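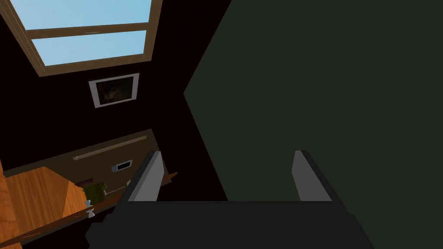

Figure 4.1 A simulated two-finger gripper, fingers open, in a furnished room with a window on the left.

Chapter 4
What will it really cost?

I bought my first robot arm the way I buy shoes, which is to say I liked the look of it and worked out the money on the bus home. Please don't do that! The arm was fine. The bill for everything around it (the mounting plate, the spare fingers, the cabling, the guard rail, two days of somebody's time to set it all up) came to more than the arm did, and I had to go back to my head of department, Veerle Wouters, with my cap in my hand.

So this chapter is about money and planning, and we'll start before any metal has been ordered. In a simulated room like the one in Figure 4.1 you can try a gripper against cabinets and knobs, change your mind, and try a different one, all for the price of some computer time and a patient colleague. I now do this for every purchase, even the small ones.

We'll follow one plan all the way through. Anoma Bhuiyan runs a small workshop at Gadton and wants an arm that can open drawers and put things away. She has quotes from two suppliers, Grinell and Macedo, and they're maddening to compare. Grinell's has 79 lines, down to the last bolt. Macedo's fits on a single page and leaves out delivery, training and the 600 pounds a year for software support, which Anoma only found by ringing them up.

Before you read on, get a sheet of paper and write down everything you think she'll have to pay for in the first year. Keep the list somewhere safe, as we'll be adding to it in section 4.2.

4.1 Reading a quote

Start at the bottom of the page, with the small print.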